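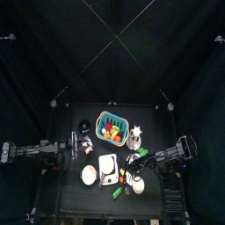
Wendelin Gisler asked under yesterday's post why we don't just collect one clean task a thousand times and be done with it. Fair question, and too long for a reply, so thread.

Short version: we tried. July, Premville bench. One task, same start every time, 700 episodes. Policy learned it beautifully and fell apart when the plate moved a hand's width to the left.

So now it's the kitchen set. Two arms, black cloth all round, toy food, dishes. Start layout gets messed up between episodes on purpose. Messier than feels polite.

Layout sheet comes off a script (we call it Festunach, don't ask, it was a branch name and it stuck). Says which things go on the table and which zone. Not the exact spot. Exact spot is whoever's resetting, and you have to fight your own habits. I put bowls handle-out every single time until somebody showed me a heatmap of my own resets. Embarassing.

Gisler again: "so why not randomize the spot too, print coordinates?" Did that for a week. Resets took longer than the episodes. People hated it, and the error from sloppy placing was as big as the randomness we wanted. Zones are fine.

What a session looks like at the moment. One operator on the leader arms, one person resetting and tagging. Swap after an hour. Operator going stale shows up in the data before the operator notices – pauses get longer, regrasps go up.

Target is 52 good episodes a session. Good = finished, no hands in view, no dropped camera stream. Some sessions we get there, some we go home with half.

Prompts are plain sentences. "Put the tomato in the basket." "Clear the plate." Several wordings for each, written by different people, because I say "put" for everything and the model was starting to think put was the only verb.

On toy food, since it comes up. Yes it's lighter than real food. Yes the surfaces are wrong. It also doesn't rot and I can reset it without a mop. We do real produce later, smaller batch, after the toy policy can at least find the thing and close on it.

Annoying objects so far, my personal list:
– clear pitcher. depth is garbage on anything clear
– flat lids if the knob is small
– any spoon lying flat on black
– round things that roll when you so much as look at them

Clear stuff stays in the set anyway. Kept getting asked to pull it. If it's going to be in a kitchen it's going to be in the data.

Black cloth question, also asked twice. Walls and ceiling both, it kills the reflections and stops the model learning that the window is bright at 3. Downside is you get a policy that has only ever lived in a cave. Katayama bench has no cloth, normal room lights, same tasks. Mix the two in training. Cave only looked great in the cave and nowhere else.

Failures. We keep them. Old rule was delete anything with a drop. New rule, a drop plus a recovery is a good episode and gets tagged "recover". A drop off the table is a fail, gets tagged, goes in a seperate bucket, isn't trained on for now. Might be useful for a success classifier, haven't got to it.

Please don't fake the recoveries. We had a spell where operators were dropping things on purpose to fill the tag. You can tell. The arm is already heading back down before the thing has landed.

Two arm episodes are a different animal. Single arm tasks, a new operator is useful by the afternoon. Handing over between arms, more like 5 sessions before I stop throwing most of it out. Everybody leads with their good hand and the other one just hangs there like it's waiting for a bus.

Fix that sort of worked: prompts that name the side. "Left arm, hold the bowl. Right arm, egg into the bowl." Feels stilted. Balanced the set though. We strip the side out of the sentence for a portion of training so it doesn't need to be told forever.

Calibration every morning, both arms to the corner marks, one picture, compare with the last one. Takes no time. Skipped it once for a few days and a whole batch had one camera slightly turned. Didn't lose the batch but had to tag it and now there's a column in the table that exists purely for that week.

Tagging is the slow part, as ever. Start, end, grasp, release, outcome, free text note. The free text is gold, do not drop the free text. "gripper slipped on rim, second try from above" has saved me more hours than any plot.

Storage, quick one. Raw goes to Zekadport overnight, local copy stays until the checksum comes back. Someone will want to delete the raw once it's been downsampled. Say no. We've re-cut ours twice already with a different frame rate.

How many episodes do you need, asks everyone. Don't know. Curve for pick and place into the basket went flat sooner than I expected. Pouring hasn't gone flat at all, it just keeps creeping up. More layouts helped more than more repeats, pretty much across the board.

Things I'd do from day one if starting over: write the tag definitions down before the first episode. Version the prompts. Log who did the reset as well as who drove. Buy spares of every object, the exact same ones, they WILL discontinue your bowl.

Oh and Wendelin, re your other question on mirroring episodes left to right for free data. Tried it. The images flip fine, the joints on our arms don't quite. Also any text on the rig comes out backwards. Off by default now.

Next up is a drawer. Already regretting it. Will post the layout sheet format when I've cleaned out the swearing in the comments.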